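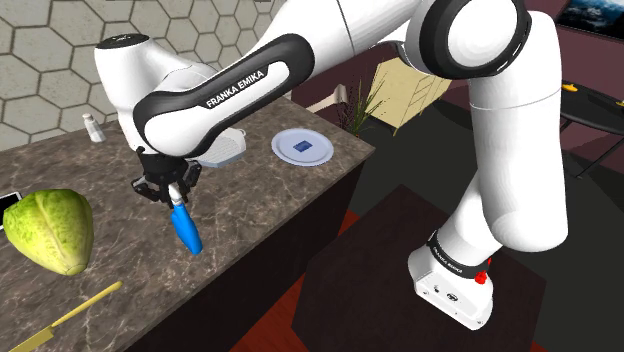

Budgeting a second arm for the prep bench, what am I missing?
Hilmont lab equipment forum > Purchasing

wendt_k
2018-07-11
We run one Franka arm in sim against a kitchen counter layout and want two on real hardware by March. The quote from Stiswood covers arm, controller and gripper. It leaves out mounting, guarding and spare fingertips. I have put 21 per cent on top for those. Is that enough?

torque_limit
No. Price the pedestal separately. Ours at Vemoldale was 9 weeks late and the arm sat in its crate the whole time.

c_hagedorn
Depends on the tasks. Knives and other thin handles on a hard stone-look counter will wear fingertips faster than produce does. What is the longest reach you need?

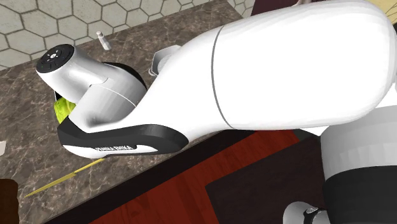 wendt_k
68 cm from the base to the far items, over the top of whatever is in front. Grasping is fine there in sim. The trouble is the elbow, which blocks a fixed camera on the base side, so I may need two cameras per cell. They aren't in the budget either.

torque_limit
Wrist camera. One per arm, cheaper than a second fixed mount and no recalibration when somebody bumps the tripod.

c_hagedorn
I disagree. A wrist camera loses the wider workspace at close range. Keep the fixed one, move it to the opposite side of the counter and test the view in sim before you order anything.

torque_limit
Fine if the wall behind the counter is yours to drill into.

wendt_k
It is. I'll model both options and ask Stiswood to requote with the pedestal as its own line.

Carola Hagedorn (c_hagedorn)
Ask for the freight terms in writing as well.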